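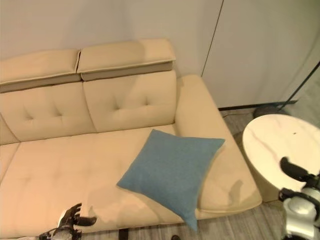 Helle Sofas mit glattem Bezug: was hilft

Ein cremefarbenes Sofa kauft man in einem Moment der Zuversicht. Danach beginnt die Pflege.

Ritzen zuerst. In der Fuge zwischen Sitz und Rückenteil und im Spalt zwischen den Kopfstützen sammelt sich alles, was man im Haushalt vermisst. Flache Fugendüse, kleine Stufe. Münzen vorher herausholen, der Staubsauger gibt sie ungern zurück.

Knopfmulden mit einem weichen Pinsel ausbürsten, von der Mitte nach außen. Die Falten darum herum gehören dazu und lassen sich nicht wegstreicheln. Ich habe es versucht.

Glatte Flächen nebelfeucht abwischen, mit destilliertem Wasser und einem weißen Tuch. Bunte Tücher färben gern ab - vorzugsweise vorn auf der Sitzfläche. 600 ml Wasser reichen für das ganze Möbel samt Armlehnen. Nach 30 Minuten trocken nachreiben.

Nähte unter den Kopfstützen nicht vergessen. Dort liegt der Schatten und darin der Staub vom letzten Dezember.

Blaue Kissen erst an einer verdeckten Stelle probeliegen lassen, etwa zwei Wochen. Jeans kann man leider nicht so leicht verbannen, Besuch schon eher.

Pflegemilch: Ich nehme die von Udano, zweimal im Jahr, dünn. Die von Fluder roch nach Sattelkammer.

Stand: 29.07.2023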